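The Room Behind the Press

By Montserrat Galindo

The building on Alvarado Street was put up to print seed catalogs. The presses left a long time ago, and what remains on the ground floor is a set of rooms with brick walls, wood floors and too few electrical outlets. Rulen, a small studio that makes shelving and tables to order, has had the lease since last January.

I went to see it for a simple reason. A lot of people now work in old buildings that were never meant for desks, and most of them have the same problems: where to put the table, how to get power to it, and how to hang anything on a wall you aren't allowed to drill. Rulen's two partners, Soledad Lozano and Braulio Varela, have spent most of a year on those three questions in their own rooms.

Lozano handles the layouts. She worked for a school furniture supplier before this and still thinks in terms of how many people can stand at one surface. Varela came from a cabinet shop. They disagree about a good many things, including casters, which he likes and she won't allow in the building.

The floor came first. It is warm brown plank, and when they moved in it was under gray carpet tile stuck down with a glue that had to be scraped off by hand. That took 26 evenings. A contractor had quoted $1,400 to do the same job by machine, and Varela says he would pay it now without asking questions. They didn't sand the boards afterward. There are dents near the old loading door where something heavy was dropped more than once, and they were left alone.

The brick was a harder matter. The lease says no new holes, in the brick or the mortar. That rules out screws, anchors and rails. It also rules out wall shelves, which is an awkward rule for people who sell shelves.

"We read the lease twice and signed it anyway," Lozano said. "The rent was good."

So everything in the rooms stands on the floor or on a table. Storage is in white metal shelving units. Varela would have preferred wood, and he has drawn a wood version several times, but the metal ones were already paid for and they wipe clean. He keeps the heaviest things on the bottom shelf and the things he uses daily at elbow height. Lozano says he is the only one who knows where anything is.

For tables, they started with four rectangles pushed together in the middle of the main room. It looked like a conference room and people treated it like one, sitting down and staying seated. Chairs blocked the way to the back door. By spring they had taken three of the four away and started trying out curved tops.

A curved edge has some practical points in its favor. You can stand anywhere along it and reach in without a corner poking you in the hip. Two or three people can work side by side with their elbows apart. It also costs more to cut, wastes material, and leaves odd gaps when the table goes against a straight wall. Guadalupe Montes, who rents the next suite for her bookbinding business, Ekonach, borrowed one of the early tops for a month and gave it back. Her paper cutter needs a square corner to line up against.

"It's a nice table," Montes told me. "I kept knocking things off the narrow part."

White was Varela's choice. Small parts show up on it, and so does dirt, so it gets cleaned. Lozano had wanted a dark green. She now admits the white is easier on the eyes next to all that brick, which soaks up a lot of light in the afternoon.

The outlets are where the old building wins. The main room has two, both low on the wall, and they were put where it suited somebody at the time. Getting power from one of them to the middle of a table is a small job that most people do badly. The usual result is an extension cord across the walkway with a mat over it.

Rulen's method is to bring the table to the outlet. The tables that need power stand close to a wall, with a grommet hole set toward the back of the top. Anything that has to be plugged in on the table can go down through the hole. Cables that don't need to come up onto the table stay at the base of the wall.

Cirilo Ocampo, an electrician who has worked in the building for years, thinks this is sensible and wishes more tenants would do it. His own advice is shorter. Buy the right length of cable. He has seen people coil up a long one behind a desk and then stack boxes on it. He would also like everyone to leave the front of an outlet clear enough to get a hand in.

I asked him what a new outlet would cost in a wall like that one. He named a figure I won't print, then pointed out that the lease forbids it in any case.

That leaves the matter of hanging things up. Rulen pins nothing and frames nothing. Paper goes on the brick with tape, and finding a tape that would stay was a project in itself. Brick is rough and a little dusty, and most tape lets go within days. They brushed the wall down with a dry brush, tried everything in the local hardware store, and settled on short strips at the corners. Long strips peel because they bridge the low spots in the brick. Short ones sit on one face and hold.
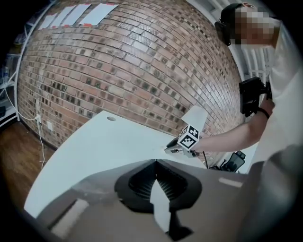 7 min read

The sheets go up high, in a row, where they can be seen over people's heads. Four is the present number, in different sizes. Lozano used to straighten them and has stopped. The orange-red tape was picked for holding power, but she has come to like the color against the brick, which runs from a pinkish tan to dark gray with a lot of spotted ones mixed in.

The wall behind that table bulges outward, and it is the reason the curved top ended up where it did. A straight-edged table looked wrong against it. Varela tried cutting a back edge to match the bulge exactly, using a cardboard pattern 38 inches long that he moved along the brick and traced. It took him a weekend, and he decided the fit wasn't worth repeating for a customer. A small gap is easier to live with. Pencils fall into it and can be fished out with a ruler.

People work there standing, leaning in over the top. Lozano set the height for that and keeps the surface clear enough to use. Her rule is that whatever comes off the shelves goes back on them the same day. She says it holds up fairly well until Thursday.

For readers with a similar room, the pair had a few suggestions. Find the outlets before you buy any furniture, and mark them on a floor plan. Ask for the grommet hole to be cut near the back edge, and check that a plug will go through it, not just the cord. Brush the brick before you tape anything to it. If you want a curved top, make one out of cardboard first and leave it in place for a week.

They also say to keep one wall bare. In their case it is the one with the windows, and Montes has asked twice whether she can put a flat file there.

Rulen has sold 100 tables so far, most of them rectangles. The next batch goes to a ceramics studio called Getatia, which has a concrete floor, plenty of outlets and permission to drill wherever it likes. Varela is building them wall shelves.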